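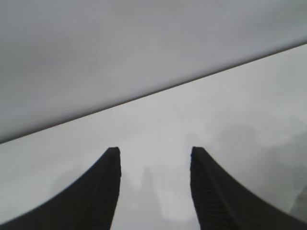 The Last Page of Dramance

So I'd had the book for 2 days and I was already on page 49, reading under the blanket with my phone for a light (my eyes hate me, I know). It was called Dramance, it came from a junk shop in Carroll, and it was about a girl who marries the river to save her village. I loved her! I wanted to shake her, but I loved her.

Then I turned to page 50 and she was talking about my kitchen. The yellow curtains, the tap that won't shut off, the smell of burned toast from that morning. She said she'd walked all the way from Vanditz and her feet were sore, and would I please quit reading so fast.
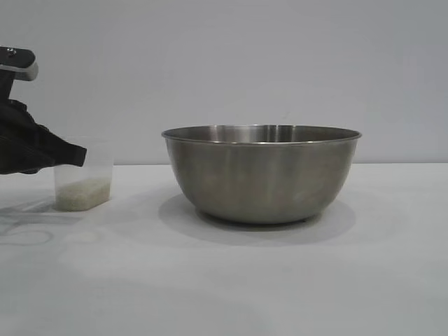
I shut the book, obviously. I put it in the freezer, which is where I put things I can't deal with, and I went and stood in the hall for a while in my socks. The tap was dripping like always. Then it stopped.

"You're out of bread," somebody called from the kitchen, in the exact voice I'd been giving her in my head.

I told her the store on Ratero Street was open until ten, and I went to find my shoes.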